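Household Storage and Pantry Order
Handout 3: Sorting drinks and small cartons into open bins
Cirkcombe Evening Classes

Welcome back, and thank you to everyone who brought in their pantry lists. I read all of them on the train home, and I was pleased to see how many of you had found the same trouble spot, namely the shelf where drinks end up. Cans get pushed to the back, a carton goes in front of them, and by October there are three open boxes of the same thing and somebody is at the store buying a fourth. So we will stay with drinks this time, and leave jars and dry goods for the next handout.

Please have your list beside you as you read, and a pencil too. There is room in the margins for your own notes – I do like to see a handout that has been written on.

One kind to a bin

The rule we will work with is a plain one. Each bin holds one kind of thing, and a kind is whatever your household asks for by name. If the people at home say "an orange one" or "a red one," then orange and red are your kinds, and it doesn't matter very much that both of them are soda. If they only ever say "a drink," you may be able to get away with one larger bin, and you should feel free to do so. Cartons get a bin of their own in either case, as they are taller and have a way of leaning on whatever is next to them.

We use clear bins in class, the sort with rounded rims and a handle opening in the front. You don't have to buy the same ones. A shoebox with the lid off will do nicely for practice, though you will want to write the contents on the end of it.

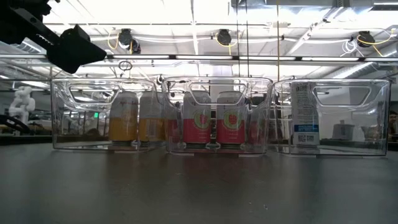
Fig. 1. Three clear bins in a row: two orange-and-silver cans in the left, two pinkish-red-and-silver cans in the middle, a tall white carton upright in the right.

Look at the left bin for a moment and notice that half of it has nothing in it. Many students want to fill that space right away, usually with whatever is left over on the counter. Please resist! A bin with room in it can take next week's shopping without anything being moved, and that spare room is a good part of what we are after.

Keep cans upright and side by side for this exercise. Stacking is a fine thing in a deep cupboard, but we will come to it later. The carton should stand as well, and if it is much narrower than its bin, put it toward one end so that a second one can go in beside it.

A word on labels

You will find it helpful to turn the printed side of each can toward the handle. My own habit, picked up when I kept the stockroom at Plevora (1,123 items on the last count, and I still dream of them now and then), is to set every can down with the front facing me and leave it alone after that. It takes a few days to become natural.

For next time

Choose one shelf at home and sort the drinks on it by kind. Live with it for a week, then write half a page on which bin ran out first and which one collected things that didn't belong there. Bring your notes – messy ones are very welcome – and the lid from any box you used.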